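Gripper loses connection when both are running, ticket 118
Project: Parri (student project, Stornell workshop)
Opened by: Dwayne Yazzie
Status: open, waiting for reply
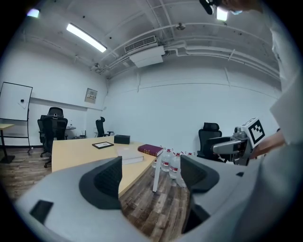
The problem is the following. When only one hand-held gripper is switched on, the recording is good and I get all the data on the laptop. When we switch on the second one, the first stops sending after nearly 40 seconds. It does not give an error, the numbers only stay the same until I restart the program.

The task we practise for the December demonstration is lifting a book from the desk and putting it back, with two people, one gripper each. So we cannot continue with only one.

What I tried already:

Changed the USB cable of the first gripper. Same result.
Exchanged the two grippers between the ports. Now it is the other one which stops, so I think the grippers themselves are healthy.
Lowered the sending rate from 100 to 40 per second. It runs longer, but stops also.
Restarted the router. No difference.

Reply from Rhydian Ellis, 16:20
Thank you for the clear list. Are both grippers connected through the same hub? In the Gutgate group we had a similar fault and the hub was too weak for two. Please try one of them directly in the laptop, and send me the log file from the program start.

Reply from Dwayne Yazzie, 17:05
Yes, both were in the same hub. I have now put one directly in the laptop and made 3 recordings at rate 100, all complete. The log is attached. There is still one warning about the time difference between the two grippers, and I do not know if it is serious. Can you please look at it before I close the ticket? I also need to ask Sakberg if they can lend us a hub with its own power supply.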